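Home | Family | Travel | Health | Ask the community

2 min read

Visiting my grown children for three months: how do I keep my doctor's checkups?

Posted by Andero

I am retired and I plan to leave in July to stay with my daughter, then my two sons, 40 days or so with each. The whole drive is 3,000 miles. My problem is the yearly checkup, which always comes in the middle of the trip. Last time I drove 339 miles back for it, and the visit took less than one hour. Should I move it, or find a doctor near one of the children? I also take one daily pill for blood pressure.
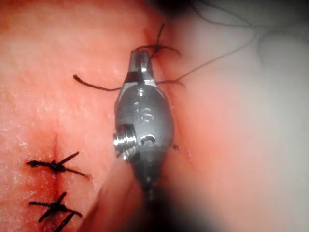

Instrument tip closed on a knot of black suture thread

Flustov

Just move it. They move appointments all the time.

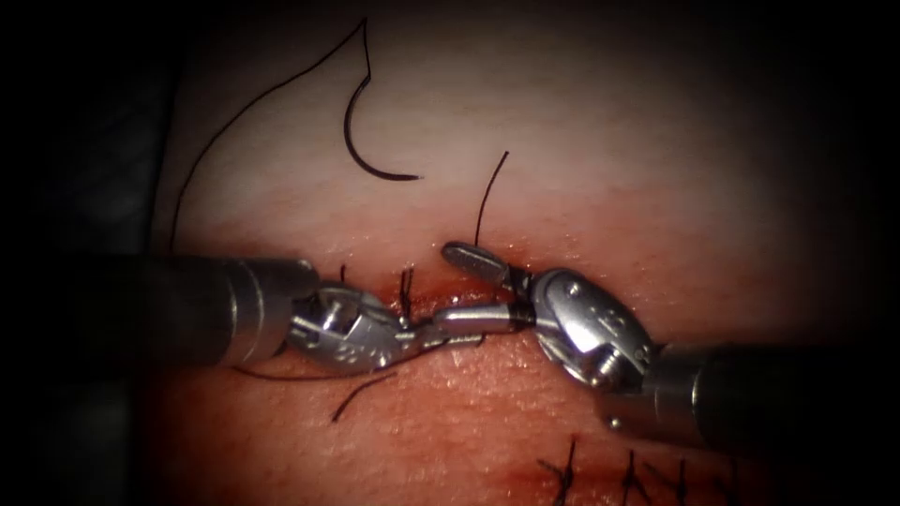
Posted by Trasel, community member, Family and Travel

I made the same kind of trip two years in a row, so I can tell you what I did. In spring I called the office and asked for a date before I leave. Please ask your insurance first if they pay for a checkup that comes early – mine wanted 367 days between two visits, and I had to pay the first bill by myself.

For the pills, ask for a 90-day supply. I keep them in my hand bag, with a paper copy of the prescription. My daughter has also a copy in her kitchen drawer.

Comments (3)

Nazarenko: Good point about the insurance. I did not know this.

Andero: Thank you, I will call them in the morning.

Flustov: Mine pays once per calendar year, so check your own plan.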